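Brellwood Toy Library to complete summer check of soft toys and play mats

The Brellwood Toy Library will close its lending desk on Monday while staff finish the annual check of soft toys, cloths and play mats. Loans already made are unaffected, and families may keep items until the desk reopens.

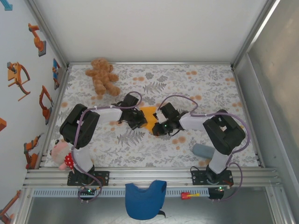
Siham Abu Hammour

The library holds 1,309 items, of which 204 are soft toys. Teddy bears remain the most frequently borrowed, and demand for them rises each August when families prepare for the start of nursery. Every soft toy is inspected at the seams, eyes and label before it is returned to the shelves. Items that cannot be repaired are withdrawn from the catalogue.

Play mats are being checked at the same time. The off-white mat with grey ferns and leaves and small orange dots is among the patterns that borrowers request by name, and the library has confirmed that it will stay in the collection. Pale mats show marks sooner than dark ones, and borrowers are asked to shake them out and wipe them with a damp cloth before return. Mats should be rolled, as folding leaves creases which can lift at the edges and become a tripping hazard.

Vilja Halonen, collections manager, said the check had been brought forward this year at the request of borrowers.

"Parents told us that they would prefer one short closure in the summer to several in the autumn," she said. "We have also changed the way sets are put together. A bear, a second soft toy and a few brightly coloured pieces will now go out with a mat — families with very young children had asked for that."

The new sets will be available in two sizes. The smaller, named Lightfoot, is intended for babies who are not yet crawling. The larger, named Giden, includes more soft toys and a wider mat. 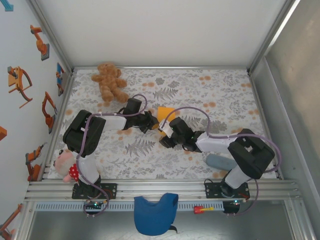
A total of 27 sets will be ready when the desk reopens, and each household may reserve one at a time. The library currently has 506 registered households, and reservations will be taken in order of application. The loan period remains three weeks, with one renewal where no other family is waiting.

Borrowers who have mislaid part of a set should inform the desk when they return the remainder. No charge is made for a single missing piece.

Donations of soft toys are suspended until the check is complete. Enquiries about reservations should be addressed to Imad Karam at the lending desk.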